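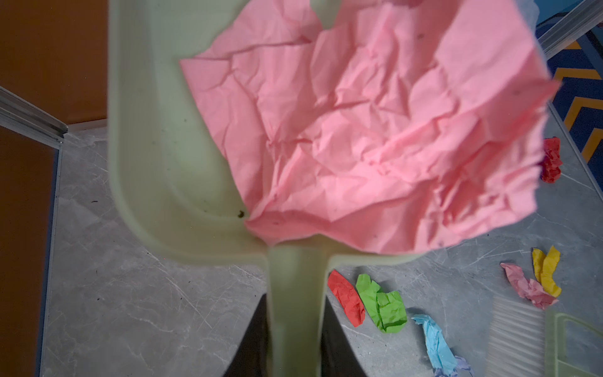 Search this site Go

19th February
Posted by Lâm Dương

Stayed until they turned the hallway lights off on us, and I have pink paper fuzz on my sweater to prove I was doing robotics. When I signed up for the club I pictured something with lasers. We are the sweeping team. Balatora got the stacking task and Brarnier got the one with the cups, and we drew the one where you pick up trash, so my mother has already made the joke about my bedroom.

The task goes like this. Scraps of colored paper on the floor of the pen, a dustpan, 80 seconds. The arm has to take the dustpan by the handle, keep hold of it, get paper into it and carry it out over the rail. Big pieces score more than small ones, which sounds generous until you try to keep a big piece in a dustpan. The large pink sheet is our favorite and our enemy. Crumple it too tight and it rolls. Leave it too open and it hangs over the side like a bedspread.

Most of the afternoon went on the grip. The fingers like to close on the handle a little crooked, and then the whole pan leans, and then I say a word and get looked at. Sundaram's team lent us their grip settings from January, when they had the sweeping task, and those were fine for their pan and hopeless for ours. We ended up dropping the approach height by hand, a bit at a time, and writing each number on the back of a quiz I'd rather not show anyone. (It said 30. The quiz, I mean – out of 80.)

The wrist camera is the other thing. Once the pan is up, the pan is mostly what it sees. A big green wall of plastic with paper in it, and you have to guess where the rest of the floor has gone. I argued for tilting the camera. I lost. Now we look at the floor first, remember it, and hope it hasn't moved, and so far paper turns out to be pretty loyal.

The little twisted strips are still a problem. I can do the crumpled ones all day, but a strip lies flat on that fake marble and makes itself at home. The rule sheet says scraps "may be arranged at the judge's discretion." I have met the judge. I do not trust her discretion with a strip.

Run 233 was tonight, if the log is right, and the log is only right when I am not the one filling it in. I wanted to quit at 99, back in the first week, so I suppose that counts as character. Drustevum still hasn't sent the spare finger pads, and the ones we have are going shiny.

Tomorrow: try the slower lift, bring tape, ask about the pads again. Clean the floor first, too. There was real dirt in with the paper, and our robot picks it up for no points at all.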